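Listenarchiv > Lesekreis Übersetzte Literatur > November > Re: Godine, zweiter Band

Betreff: Re: Godine, zweiter Band – wer liest mit?

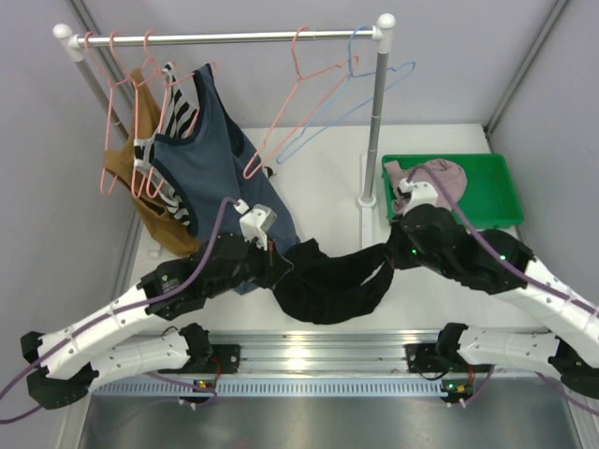 Hallo zusammen,

nur schnell zwischen zwei Terminen, ausführlicher dann am Wochenende. Levente schrieb:

> Ich bin jetzt auf Seite 300 und komme nicht mehr weiter. Der erste
> Band von "Godine" hat mich umgehauen, der zweite liest sich, als
> hätte jemand anderes übersetzt. Die Großmutter siezt plötzlich ihre
> eigene Schwester. Liegt das am Original? Und lohnt es sich, bis zum
> Prozess durchzuhalten?
>
> Levente Bodnár

Zur Übersetzung: ja, anderer Übersetzer. Steht im Impressum ganz klein. Band 1 war noch Domínguez, ab Band 2 hat Kutovero das intern vergeben, ohne Namen auf dem Umschlag. Ärgert mich maßlos. Bei 30 Euro pro Band darf man den Namen ja wohl vorne draufdrucken.

Das mit dem Siezen: im Original wechselt die Großmutter tatsächlich die Anrede, aber erst nach dem Streit um die Mühle. Im Deutschen steht es schon zwei Kapitel früher, da ist es einfach falsch. Hab beide Ausgaben nebeneinander gelegt. Auch die Briefe vom Onkel klingen jetzt alle gleich, vorher hatte der so einen schiefen Amtston, sehr komisch. Weg.

Durchhalten trotzdem. Der Prozess ist das Beste am ganzen Buch, vor allem die Aussage vom Fährmann, fast 40 Seiten ohne Absatz. Da merkt man die Übersetzung auch weniger weil der Satz einen einfach mitzieht. Wer wenig Zeit hat, kann das Kapitel über die Salzsteuer überblättern, ich habs beim zweiten Lesen auch getan.

Pascual, du hattest doch mal die Rezension aus der Zusport, wo Band 1 mit den Familienromanen der Siebziger verglichen wird? Könntest du die nochmal rumschicken, ich find sie nicht mehr. Den Vergleich fand ich damals schief, inzwischen bin ich mir nicht so sicher.

Und noch was: für Dezember haben wir immer noch kein Buch. Bitte keine 900 Seiten mehr. Erzählungen wären mir recht, gern was Ungarisches, Levente hat da bestimmt Vorschläge. Einfach an die Liste, nicht an mich privat, sonst gehts wieder unter.

Muss los. Tippfheler bitte überlesen.

Gruß
M.

2 Antworten · 0 mal geteilt
Zuletzt aktualisiert: November, 18:40 Uhr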